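Home | Syllabus | Notes | Problem Sets | Lab Hours

Electronic Materials, Handout 6: Silicon Carbide
Instructor: Yupin Sitthichai

Silicon carbide (SiC) is half silicon, half carbon, and wholly unpleasant to cut. It was sold as sandpaper grit long before anyone made a decent transistor out of it. Its band gap is close to three times that of silicon, so it holds off high voltages in a thin layer and keeps working at temperatures that would finish an ordinary chip.

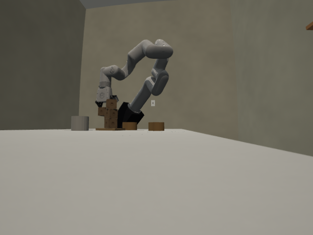

You cannot pull SiC from a melt the way you pull silicon, as it would sooner turn to vapor than melt at any pressure we can afford. Crystals are grown by sublimation instead: powder at the hot end, seed at the slightly less hot end, and days of waiting. Bring a book.

Polytypes are where students lose points. The same two elements can be layered in over 200 ways, and each has its own band gap. The three you must know are 3C, 4H and 6H. The number is how many layers go by before the pattern repeats, and the letter is cubic or hexagonal.

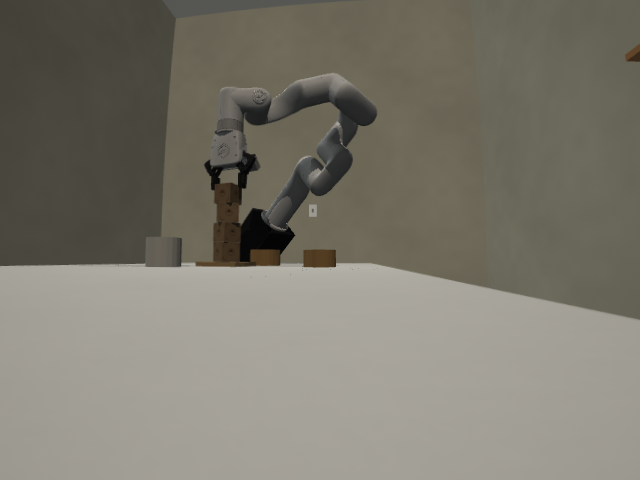 Power devices nearly all use 4H, for its better electron mobility along the c-axis. Count Si-C bilayers, please, and don't count single atoms. Four brown blocks in a vertical stack, like those by the robot arm, will do for one full repeat of 4H if you let each block be a bilayer; the fifth would start the pattern over. For 6H you need two more blocks.

Read the Adine notes on micropipes before the quiz.

Comments (3)

Kidus Sisay: Is 2H on the quiz?

Yupin Sitthichai: It is now.

Hugo Texier: The link to the Adine notes goes to the September lab schedule.

Contact the instructor | © Electronic Materials course | Back to top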